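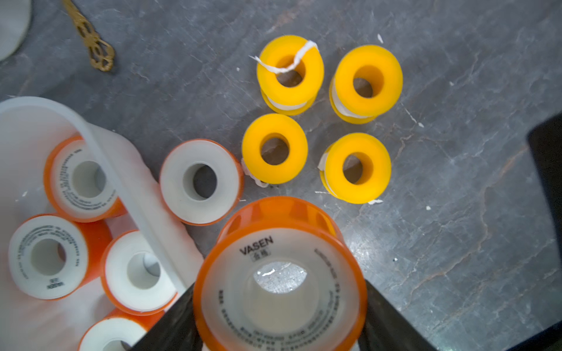
**tymofii_l:** Femitari want £1,410 for the Petumby bench package, arms and wrist cameras included, and then £300 a month for what they call the training service. I've had it on trial through Nikolaidis and I'm trying to decide whether to send it back before the trial runs out. Our use for it would be bagging small plumbing spares for Sasero, which means a lot of thread-seal tape, so tape is what I've had it on. Two sorts, orange rims and yellow rims, with the orange ones to go in the bin and the yellow ones left on the worktop. The fingers close from both sides of the rim, and on the big orange VASEN roll that's a decent hold. What bothers me is the yellow ones with their tape ends coming loose. Look at the strand lying across the top of the one at the back. A person packing those would wind the end in without thinking. The Petumby has no opinion on the matter and neither, as far as I can tell, does the training service.

So before I ring them, has anyone here paid for the full thing and kept it? I'm not after the brochure, I've got the brochure.

---

**SalmaR:** We kept ours until July and then sent it back. The arms are fine for the money, the monthly bit is where it goes wrong. You record your own demonstrations, you upload them, they send you back something that copies you. Then you move the lamp and it stops copying you.

What did they tell you about how many demonstrations you'd need?

---

**tymofii_l:** 1,000 per task. On the phone the chap said fewer "for simple geometry". I asked if a roll of tape was simple geometry and he said broadly yes. I asked if a roll of tape with a bit hanging off it was simple geometry and he said he'd get back to me.

---

**vasylyna_k:** 1,000 is fair for what it is. I know this board likes to have a go at anything with a subscription, but you'd pay a great deal more for arms from one of the big firms and you'd still have to do the recording yourself. I use mine for sorting sample pots and I'm happy with it.

Tymofii, are you holding the leader arms properly? The manual is poor on this. If you squeeze late, the gripper closes late every single time afterwards, it learns your bad habits along with everything else.

---

**tymofii_l:** I'm holding them the way the manual says, so possibly not.

I take the point on price. Where I part company with you is on calling it a sorting package. The front page of the offer says "sorts, packs and tidies out of the box". The box contained arms, rail, boards, cables and a leaflet about recording demonstrations. Nothing in there sorts.

---

**b_tkachenko:** "Out of the box" meaning "some time after you've taken it out of the box".

Serious question though. Why two arms for this? Picking up tape rolls and putting them in a bin is a one-armed job.

---

**tymofii_l:** Because the package only comes with two. I did ask. There's a single-arm version "planned".

The idea, if I'm being generous, is that one arm deals with the near stuff and the other reaches where the first can't. What you get in practice is the pair of them heading for the same patch of worktop. You learn to record with one hand waiting, which is dull, and then the finished thing also waits, and it waits for longer than you did. My mother could have filled the bin and made a sandwich. 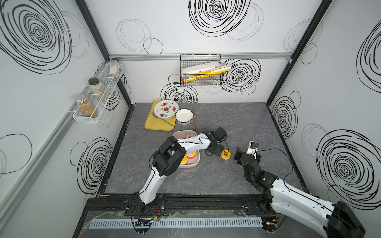 The other thing I noticed was how much of my time goes on putting everything back. Each recording has to start from a slightly different arrangement or it only learns the one layout, so between goes you're shuffling rolls about by hand. I timed myself over an afternoon and I spent longer resetting than recording. That's unpaid work that doesn't appear anywhere in the £300.

---

**deisy_v:** That last point applies to every system of this type, to be fair to Femitari. I do this sort of recording for a living and resetting is most of the day. If anyone sells you a version with no resetting, put your wallet away.

On the pictures, I'd ask what all the kitchen stuff is doing in there. Plate on its tray, bowl, spice rack on the side wall, basket at the back. If your job is bagging tape for Sasero, it's all extra for the model to look at. Some people like clutter because it makes the result hardier. I'd only want it if I had plenty of recordings to spare.

I'd also say the walls are a lot. All those black spirals.

---

**SalmaR:** Agree on the walls. Ours was plain white and it still lost its place if somebody walked past in a dark jumper. I can't decide whether yours would be better or worse.

---

**vasylyna_k:** Better, I'd have thought. A blank wall gives a camera nothing to hang on to.

---

**deisy_v:** For working out where the camera is, yes. For learning to pick up a roll of tape I'm not convinced it makes any odds. Femitari's support will tell you it does, and then tell the next customer it doesn't.

---

**b_tkachenko:** Can I go back to the grip. In the close-up it's got the roll by the outside, one finger each side. Fine while there's space round it. In the bin the orange ones are tipped at all sorts of angles and there's a wall right next to them. How does it get one out again?

---

**tymofii_l:** It doesn't, or I haven't managed to teach it to. Going in is all right, you let go and gravity does the packing. Coming out you need a finger down between the roll and the side of the bin and the fingers are too chunky. I tried hooking one through the middle hole. That works when I'm driving. It hasn't worked once on its own.

For Sasero that matters, as the tape arrives loose in a bin and has to go into bags. I've been showing it the easy direction.

---

**vasylyna_k:** So tip them out on the worktop first. That's what I do with the pots.

---

**tymofii_l:** Then I'm standing there tipping them out, and if I'm standing there I may as well bag them.

---

**vasylyna_k:** You tip a whole bin in one go and walk off. It isn't the same as standing there all day. I do think you've made up your mind and you're collecting reasons.

---

**tymofii_l:** Partly guilty. But I'd like it to be good. I've got two people doing those bags and both of them would sooner be doing something else.

---

**SalmaR:** Ask for thinner fingers. There's a printed set, they don't advertise it. We got ours free after I moaned. They flex a bit on anything heavy but tape weighs nothing.

They won't fix the loose ends though. Have you tried it on rolls with the end tucked in, to see if it's the tape that's confusing it or something else?

---

**tymofii_l:** Yes. Tucked ends are better but I wouldn't swear to how much, I only did it for one session. With a loose end the worry is less the pick and more what follows. Tape snags on the finger, the roll is let go over the bin, the end stays with the gripper, and the next pick starts with a ribbon on it. There are little white bits all over the worktop and one sitting in the hole of the roll it's holding in that first picture. I didn't clear them up because nobody's going to clear them up on a working day either.

---

**deisy_v:** Good. Record with the mess. People tidy for the recordings and then wonder.

---

**b_tkachenko:** What does the contract say if it never works? I've read the Femitari terms on their site and there's a "success review" after 3 months, but I can't find what counts as success.

---

**tymofii_l:** Neither can I. Nikolaidis told me success is "agreed with the customer". I said I'd like to agree it now, in writing, as in this many rolls per hour without me touching anything. They said it's usually agreed at the review itself.

---

**b_tkachenko:** So you pay three lots of £300 and then have a chat.

---

**SalmaR:** That is exactly how ours went. At the review they asked how we felt about our progress. I said I felt we hadn't had any. They offered us a further period.

In fairness they took the hardware back without a fuss, and we got the deposit. I've no complaint about how they behaved, they were polite and they answered the phone. It just didn't do the job.

---

**vasylyna_k:** And mine does the job, so there's that. Different job. Pots all the same size, all the same way up, nothing hanging off them. I'd say it suits that and I'd never have bought it for tape.

---

**deisy_v:** Which I'd call the most useful sentence in the thread. Tymofii, you could do the orange rolls by machine and leave the yellow to people. The thick rim on the big one is easy to get hold of and the loose ends seem to be on the yellow.

---

**tymofii_l:** They are on mine, but I wouldn't build a contract on it. The yellow lot had been knocking about longer.

I'll try three things before I decide. Thin fingers if they'll send them, the kitchen stuff taken out, and a fresh set of recordings where I start with the bin already full and take rolls out. If it can't get a roll out of a bin by the time the trial ends it goes back to Nikolaidis.

---

**b_tkachenko:** Put the number in writing first. Whatever they say.

---

**tymofii_l:** Edit, Nov 24, 2022: thin fingers have come. Free, as Salma said. There's no fitting guide, and one of the screws is the wrong length. Femitari still haven't given me a number for the review, they've asked what figure I'd be "comfortable with". I've told them what my two people manage by hand and I'm waiting for an answer.

---

**vasylyna_k:** The short screw goes on the camera side.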